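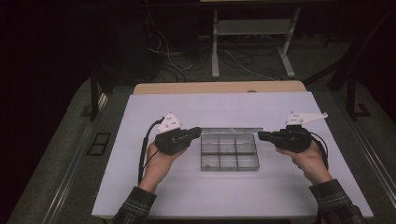 Two grippers, one on each side of a small plastic organizer box.

Give me the loan signing every time! I mean it. Every summer the big clubs spend their fortunes and everybody refreshes their phones until two in the morning, and I get just as excited as the next fan, but the move that makes me sit up straight is the quiet one at the bottom of the page. A 19-year-old center back going from a giant to a club whose ground you have to look up. Season-long, no option to buy. That's the good stuff.

I've been thinking about this since May, when Gritmont finished their season with three loan players in the starting lineup and stayed up on the last afternoon. I was there, in the away end at Oslow, with 233 other people who had made the trip, and I have never been so happy about a goalless draw in my life. The left back that day belonged to Lonon. The goalkeeper belonged to Lonon too! You could argue that half our defense was really somebody else's reserve team, and plenty of people on our message board do argue it, at length, in capital letters.

Their complaint goes like this. A loan player is a rental. You coach him, you forgive him his first ten games, you learn to sing his name, and in June he packs up and goes back to sit on a better bench. Meanwhile the kid from your own academy has spent the year watching. I understand that complaint and I've felt it myself. When our winger went back two years ago I sulked for most of a month and wouldn't wear the shirt.

But look at what he gave us while he was here. He arrived with 201 minutes of senior soccer to his name, all of it as a substitute, and he played like someone who had been let out of a cupboard. He took corners badly for weeks and then he took them beautifully. He stayed out after training with our own youth players (one of them now takes our corners, and takes them the same way, with that odd little stutter before the run). I can't put a price on that and I don't think the club could either.

Genowefa Olszewski, who sits two seats down from me and has held her season ticket since before the new stand went up, has a theory that loan players run harder because they're lonely. New town, rented apartment, no friends, so they pour it all into the game. I don't know if she's right, but I've watched a lot of them now and there is something in the way they chase a lost ball in the 88th minute. They need somebody to notice. What a lovely thing to have on your team, a player who needs to be noticed!

Now, I would change a few things. I don't like the rule that keeps a loan player out of games against his parent club. We played Lonon twice last season and both times we had to rebuild the back line from scratch, and both times we lost. If you trust a young man enough to send him away to grow up, trust him to play against you. He'll want to win that one more than any other, and wouldn't you want to see it? I'd pay double for that ticket.

I'd also put a firm limit on how many players one club can send out at once. Başaran had so many out last year that their fans ran a weekly post just to keep track of them, and I read it every week and enjoyed it hugely, but there were names on that list who never got a game anywhere. A boy who is loaned to three clubs in two seasons and plays in none of them has been parked. That part of the system is rotten and the people who hate loans are right to shout about it.

And I'd love to see the recall clause tightened up. Losing your best midfielder in the middle of winter with one phone call is cruel on the club, and it's worse on the fans who bought the shirt. Let the parent club decide in the summer and stick with it.

Fix those and you have the best idea in the sport. Small clubs get to see real talent up close, on a muddy field, before the rest of the world does. I watched a future international play in front of 658 people in a cup replay, in sideways rain, and he gave the ball away for their goal and then set up both of ours. I still tell people about it. My brother has asked me to stop.

The window is open again and we've already been linked with another Lonon kid, a striker this time, tall, hardly played. The message board is furious. It's a 300-mile round trip to our first away game and I've already booked the day off.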